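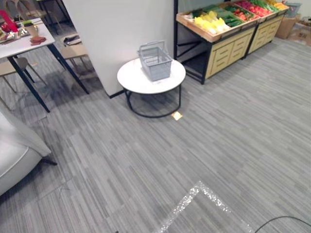
Notes on the Winter Reading Period at Didemside

It has been my practice, at the close of each winter, to set down a record of what was read, what was set aside and what was learned in the course of the season. The present entry covers the months since my retirement from the Andby regional library service, and it is longer than its predecessors for the reason that I have had more time in which to read and, regrettably, more time in which to form opinions.

Readers of earlier entries will recall that the reading group at Didemside adopted a new procedure last year. Under the former arrangement, each member nominated a title and the group proceeded through the nominations in alphabetical order by author. This produced a predictable difficulty, in that those of us who favour writers in the latter part of the alphabet were obliged to wait until spring. The present arrangement assigns two titles to each meeting, one long and one short, and the member who proposes the long title is required to provide a written introduction of no more than 300 words. The limit is observed with varying degrees of discipline. My own introduction to the Oravec letters exceeded it, and I was asked to stop reading before I had reached the matter of the second marriage.

The Oravec letters were the principal undertaking of the season. They are the correspondence of a surveying family who settled inland from Andby and wrote home at irregular intervals for most of their working lives. The edition is privately printed, poorly indexed and bound in a grey cloth that marks easily. There are 19 letters in the first part, of which the early ones concern almost nothing but fodder, drainage and the price of nails. Several members expressed the view that the editor ought to have abridged them. I hold the contrary opinion and wish to record it here at greater length than the meeting permitted.

Correspondence of this kind is seldom written with a general audience in mind. The elder Oravec was reporting to a brother who had lent him money, and the tedious passages on drainage are, on a careful reading, an account of how the loan was being spent. When the drainage ceases to be mentioned in the eleventh letter, the attentive reader understands that the brother has either been repaid or has ceased to ask. An abridged edition would have removed the evidence on which that inference depends. I accept that it is a modest reward for so many pages on culverts.

The second part of the volume is livelier. The daughter takes over the correspondence, and her spelling, her temper and her judgement of the neighbours are all a marked improvement on her father's. Her description of a flooded road in December, with the mail carried across in a wash copper, was read aloud at the meeting and then read aloud again at the request of those who had arrived late. She is unkind about the local minister. The group was divided on whether the unkindness was earned, and the discussion continued in the car park.

The short title for that meeting was a pamphlet on bookbinding issued by Britoson, formerly a jobbing printer and now, I understand, concerned chiefly with labels. It was proposed as a light accompaniment and proved to be the more contentious of the two. The author maintains that a book repaired with adhesive tape should be regarded as lost. Having supervised a repair bench for a considerable part of my career, I am in sympathy with the sentiment while being unable to endorse it as policy. A children's collection operated on that principle would be empty by the end of the first term. I would refer interested readers to the section on wheat paste, which is sound, and would advise them to disregard the section on leather dressing.

I turn now to the matter of rereading, on which I have received some correspondence.

In last year's entry I stated that rereading ought to be entered in the annual record on the same footing as first reading. Sanne Bakker, whose own list I have followed with interest for many years, wrote to dispute this. Her position is that a book may be entered once only, and that any subsequent reading belongs in the margin. She observes, fairly, that a person who reads the same detective novel every winter might otherwise appear to be very widely read. I have considered the objection and have amended my method accordingly. Rereadings now appear in a separate column, with the year of the previous reading where it is known. The column is a good deal longer than I had anticipated -- I had not appreciated how often I return to the same shelf when the weather is poor.

The exercise did bring to light an error. I had recorded a novel as a first reading on the strength of having no recollection of it whatever. On reaching the final chapter I found a pencilled note in my own hand, disagreeing with the ending in terms very similar to those I had been preparing to write. The entry has been corrected.

With respect to books not finished, my policy remains unchanged. They are listed, with the page at which reading ceased, and no comment is offered on the author. There were two this winter. One was a history of coastal shipping which I shall resume when the second volume has been returned to the branch. The other I shall not resume.

Members have enquired whether the group will continue through the warmer months. It was agreed at the last meeting that it should, with the evening start moved to half past seven, and that the long title be suspended until autumn in recognition of gardens, grandchildren and other obligations. Short titles only will be considered. Poetry is admissible, provided that copies can be obtained in sufficient number, and plays may be proposed on the understanding that the proposer does not also assign the parts.

I have put forward a collection of essays on rivers, in a paperback edition with regrettably small type. A large-print copy has been requested from Andby and the catalogue shows it as available, although my experience of that catalogue inclines me to caution. Those wishing to borrow my own copy of the Oravec letters should apply to me directly. It must be returned without turned-down corners, and the loose map at the back should be checked before the volume leaves the house.

The full list for the season, including the separate column, will be appended once I have typed it.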